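Sutia refurbished desktop tower, two months in

I bought this tower from Sutia to use as a parts and practice machine. It came in a plain box with a power cord and one sheet of paper. I have had it open enough times now to say what it is like to work on, so most of this review is about the inside.

Getting in

The side panel comes off and everything faces you once the case is lying flat. I would clear a good amount of bench space first. The tower is heavy and the cables are stiff, and I ended up moving a lamp and a toolbox before I had enough room to turn it.

Memory

There are four DIMM slots with a latch at the end of each. Mine shipped with two sticks, which I pulled on the first evening to check what they were. The latches took a firm push and the sticks came up evenly. Two of the latches at one end are white and two are black, alternating, so it is easy to keep track of which slot you are on.

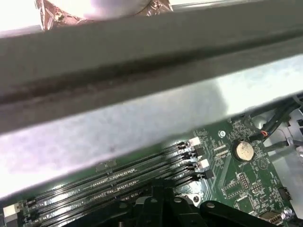

I replaced the coin cell while I was in there. The clock had been losing time, and a new cell fixed it. The holder is round and black, and the word BATTERY is printed on the board next to it. A fingernail was enough to get the old one out. Set the clock again before you install anything, or updates will fail with odd certificate errors. I lost an hour to that.

Processor

The chip comes out once the retention bracket is open. Hold it by the edges and put it down somewhere clean. I cleaned off the old paste with Trokus wipes, which left no lint. The socket is in the middle of the board with plenty of open area around it, and I never felt cramped with the cooler off. The chipset has its own finned heatsink, and I left that alone.

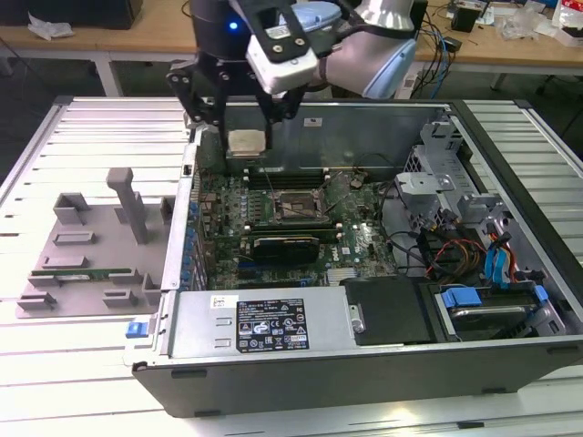 Drives and cables

My main complaint is the wiring. Bundles in several colors run around the metal drive cage, and they get in the way whenever you want to reach behind it. The hard drive is held by blue clips and I like those a lot. I added a second drive from Bogale and it took longer to route the cable than to mount it.

Verdict

Good for learning on and fine for office work. Skip it if you want a tidy interior. I would buy another one at the same price.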